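Remel Zweiarm-Arbeitsplatz R2 - Planung und Beschaffung

Startseite > Systeme > Zweiarm-Arbeitsplätze > R2

Artikelgruppe: Tischgebundene Manipulation
Stand: 13. Dezember 2024

Der R2 ist ein Arbeitsplatz mit zwei Roboterarmen für Greif-, Sortier- und Montageaufgaben auf Tischhöhe. Er wird von Labors, Ausbildungswerkstätten und Entwicklungsabteilungen bestellt, die Abläufe mit wechselnden Gegenständen erproben wollen, bevor sie in eine feste Anlage investieren. Remel liefert Arme, Greifer, Kamerahalter und Steuerung. Tisch, Trennwände und Behälter können mitbestellt oder vom Kunden gestellt werden.

Die folgenden Angaben sollen helfen, den Platzbedarf und das Budget realistisch anzusetzen. Ein verbindliches Angebot erstellen wir nach Eingang des ausgefüllten Planungsbogens.

Tischfläche und Aufteilung

Für den R2 empfehlen wir zwei aneinandergestellte Tischplatten. Die hintere Platte nimmt Behälter und Gegenstände auf, die vordere bleibt als Arbeitsraum für die Arme frei. Beide Platten müssen auf gleicher Höhe verschraubt werden. Eine Fuge in der Mitte stört den Betrieb nicht, solange keine Kante vorsteht. Kleinteile sammeln sich erfahrungsgemäß in der Nähe der Fuge und sollten vor jedem Durchlauf entfernt werden.

Helle, matte Oberflächen sind zu bevorzugen. Sie erleichtern der Kamera die Trennung von Gegenstand und Untergrund. Bei stark glänzenden Platten bieten wir eine Auflage als Zubehör an.
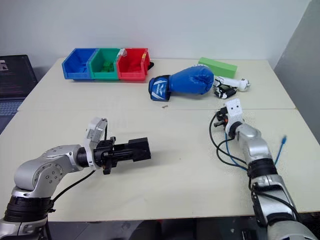 R2 mit Sichtlagerkästen in Blau, Grün und Rot auf der hinteren Tischplatte

Behälter

Offene Sichtlagerkästen mit abgeschrägter Front haben sich bewährt. Der Greifer kommt von vorn und von oben heran, und der Inhalt bleibt für die Kamera weitgehend einsehbar. Wir liefern die Kästen der Reihe Galtik in mehreren Farben. Vorhandene Kästen anderer Hersteller können weiterverwendet werden, wenn sie standfest sind oder auf dem Tisch fixiert werden.

Bei der Farbwahl ist zu beachten, dass Teile in der Farbe des Kastens schlechter zu erkennen sind. Grüne Klötze in einem grünen Kasten sind für den Menschen bequem sortiert, für die Bildauswertung aber ein schwieriger Fall. Wer diesen Fall nicht ausdrücklich prüfen will, bestellt Kästen in einer neutralen Farbe und kennzeichnet sie mit Etiketten.

Arme und Greifer

Zum Lieferumfang gehören 2 Arme mit je einem schwarzen Greifer und einem weißen Halter am Handgelenk. Die Arme werden links und rechts an der Vorderseite des Arbeitsplatzes montiert und reichen von dort auf die Tischfläche. Die Greiferbacken lassen sich ohne Spezialwerkzeug wechseln. Für die Planung sollte ein zweiter Satz Backen vorgesehen werden, vor allem bei rauen oder scharfkantigen Werkstücken.

Nicht jeder Gegenstand eignet sich für den Standardgreifer. Für die Auswahl der Backen benötigen wir von Ihnen:

- das Gewicht des schwersten Teils
- die kleinste und die größte Greifweite
- Angaben zur Oberfläche (glatt, gepolstert, nachgiebig)
- die gewünschte Ablageposition

Weiche und runde Gegenstände wie ein gepolsterter Boxhandschuh verhalten sich beim Greifen anders als ein rechteckiger Block. Bitte schicken Sie in solchen Fällen ein Muster mit. Die Prüfung eines Musters ist im Angebot enthalten, jedes weitere wird nach Aufwand berechnet.

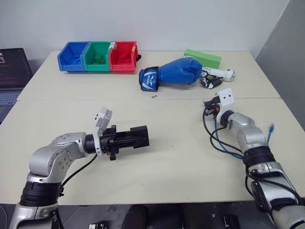

Beide Arme über dem vorderen Tisch, die Gegenstände liegen hinten

Kabelführung

Die Leitungen zu Greifer und Kamera werden außen am Arm geführt. Sie brauchen am Handgelenk genug Spiel für die volle Drehung und bilden deshalb Schlaufen, die je nach Stellung bis über die Tischfläche hängen können. Planen Sie diesen Raum ein und stellen Sie dort keine hohen Gegenstände ab. Lose Kabelenden auf dem Tisch sind vor der Inbetriebnahme zu sichern oder zu entfernen.

Ein Kabelhaltersatz ist als Zubehör erhältlich. Er verkürzt die Schlaufen, schränkt aber den Drehbereich des Handgelenks ein. Bei Anwendungen mit häufigem Umgreifen raten wir davon ab.

Aufstellort

Eine einfarbige Wand hinter dem Tisch und eine Trennwand an der Seite halten Bewegung im Hintergrund aus dem Kamerabild heraus. Die Trennwände der Reihe Wimthorpe stehen frei und müssen nicht im Boden verankert werden. Für den Bedienrechner genügt eine Stellfläche neben dem Tisch. Er darf nicht im Schwenkbereich der Arme stehen.

Fenster im Rücken der Arme sind ungünstig, eine gleichmäßige Deckenbeleuchtung reicht in den meisten Räumen aus. Der Boden muss eben und ausreichend tragfähig sein. Die Steuerung benötigt einen eigenen abgesicherten Stromkreis.

Budget

Der Grundpreis deckt Arme, Greifer, Halter und Steuerung ab. Das Ausstattungspaket mit Tischplatten, Kästen und Trennwand kostet 2.213 Euro zuzüglich Umsatzsteuer und Fracht. Nicht enthalten sind bauliche Arbeiten und der Bedienrechner.

Für eine Beschaffung mit Antragsverfahren sollten außerdem folgende Posten angesetzt werden:

- Ersatzbacken und Verschleißteile für das erste Jahr
- Einweisung vor Ort, auf Wunsch mit Wiederholungstermin
- Risikobeurteilung am Aufstellort
- Wartungsvertrag nach Ablauf der Gewährleistung

Die Lieferzeit beträgt derzeit fast 8 Wochen ab Auftragsbestätigung. Bestellungen mit Sonderbacken dauern länger. Für Lieferungen im April bitten wir um frühzeitige Abstimmung - die Montagetermine in diesem Monat sind begrenzt.

Zusammenarbeit beider Arme

Viele Aufgaben lassen sich mit einem einzelnen Arm lösen. Der zweite Arm wird dann gebraucht, wenn ein Teil übergeben, gehalten oder ausgerichtet werden muss. Typisch sind biegsame Teile wie kurze Kabelstücke, bei denen die Greifer in der Tischmitte sehr nah zusammenkommen. Für solche Abläufe müssen beide Arme gemeinsam eingemessen werden. Die Einmessung erfolgt bei der Montage und ist nach jedem Versetzen des Tisches zu wiederholen.
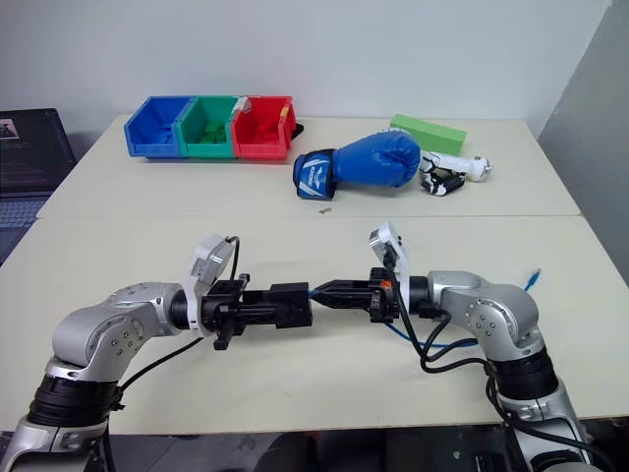 Häufige Fragen zur Bestellung

Kann der R2 zunächst mit einem Arm bestellt werden?
Ja. Der zweite Arm kann nachgerüstet werden, die Steuerung ist dafür vorbereitet. Die Nachrüstung ist insgesamt teurer als die gemeinsame Bestellung, weil Anfahrt und Einmessung ein zweites Mal anfallen.

Passen Greifer anderer Hersteller?
Greifer von Mac Giolla können mit einer Adapterplatte montiert werden. Andere Fabrikate prüfen wir auf Anfrage.

Gibt es eine Mietlösung?
Der R2 kann für 6 Monate gemietet werden. Bei anschließendem Kauf wird ein Teil der Miete angerechnet. Verbrauchsteile und Transport sind in der Miete nicht enthalten.

Wer übernimmt die Montage?
Die Montage führt Remel durch. Der Tisch muss zu diesem Zeitpunkt bereits am endgültigen Platz stehen, der Stromanschluss muss freigegeben sein.

Planungsbogen und Maßzeichnungen senden wir auf Anfrage zu. Bitte geben Sie bei der Anfrage den vorgesehenen Aufstellort und den gewünschten Liefermonat an.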